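The Night Bus to Gredudstead

by Milagros Pastor
Sunday, November 21, 2021
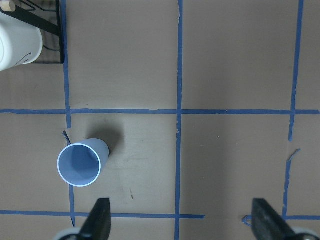
A blue cup, blue tape, cardboard.

Iraís Bañuelos had the ticket in her glove. Left glove. She checked it at the door, checked it at the curb, checked it again when the bus pulled in with one headlight out and the driver leaning on the horn.

"Gredudstead?"

"Gredudstead. Get on, get on."

She got on. No heat. Row nine, window, a seat with a rip down the middle that somebody had sewn up with fishing line. Her father's coat over her knees. His keys in the pocket, and a cough drop, and a light blue plastic cup she'd taken off his kitchen shelf at the last minute without thinking why. All the good plates in that kitchen. The clock. And she grabs the cup.

The phone again. Nipon.

"Where are you?"

"On the bus."

"You said you'd call when you were on the bus."

"I'm calling."

"I called you."

True. She put her forehead on the glass. Out past the depot the town went by fast, the feed store, the bank, Pronunell's with the sign still lit and the chairs up. Then no town.

"Did they tell you anything else," Nipon said.

"He's awake. He's asking for Aurelio."

Quiet on the line. Aurelio Bermúdez had not been seen in Gorkach in eleven years and had not been spoken of for ten. He owed her father $300, or her father owed him. Depended who was telling it and how late it was. There had been a truck involved. There had been a woman too, her aunt said, but her aunt said that about everything, about the war, about the price of eggs.

"You going to find him?"

"I don't know where he is, Nipon."

"Ramasamy," he said. "The boatyard. My cousin saw him in October."

"You knew since October?"

"You never asked."

She hung up on him. First time in her life. Then she sat there with her heart going and looked at the phone like it might bite.

Ramasamy was two stops before Gredudstead. Two stops. The bus got there at a quarter to four, if it got there. Next one through was at seven. Three hours and some. Her father could die in three hours, people did it in less. Or he could lie there asking for a man who wasnt coming, with her in the chair beside him, the wrong person, holding his hand.

A man across the aisle was peeling an orange in the dark. The whole bus smelled of it.

"Long trip?" he said.

"My father's sick."

He nodded and gave her half. She ate it too quick, juice down her wrist, and spat the seeds into the blue cup. So that was what it was for. She almost laughed. He used to drink his coffee out of it, every morning, standing up, never a mug. Said mugs were for people with time.

Woods. A gas station. Woods. She slept and dreamed the truck, the red one, her father and Aurelio up front singing something filthy and herself between them, six or seven, feet not touching the floor. They weren't mad at anyone. The windows were down.

"Ramasamy," the driver yelled. "Ramasamy, anybody, I'm not waiting."

She was standing before she was awake. Coat, glove, phone. The orange man pulled in his feet. Cold came up the steps and there was water somewhere close by, ropes knocking on masts, a single yellow lamp way down at at the end of the road.

"This isn't your stop," the driver said. He was looking at the ticket.

"I know it."

"Seven o'clock, the next one. If it's running."

"I know."

He shrugged. She got down. The doors closed and the bus went, one headlight, around the bend, and she started toward the lamp, then faster, then running, the seeds rattling in the cup.

Comments (3)

Baltasar Pacheco: Read it standing up in the kitchen. Is there a part two?? I need to know if he's at the boatyard

nightowl42: the orange!! My grandmother did that on every train. Small thing, "at at" near the end

Corrie: Didn't buy Nipon keeping quiet that long, but the phone call is great.

Recent stories
Salt for the Neighbors
What the Ferry Left
Two Sisters, One Ladder
The Piano Tuner's Dog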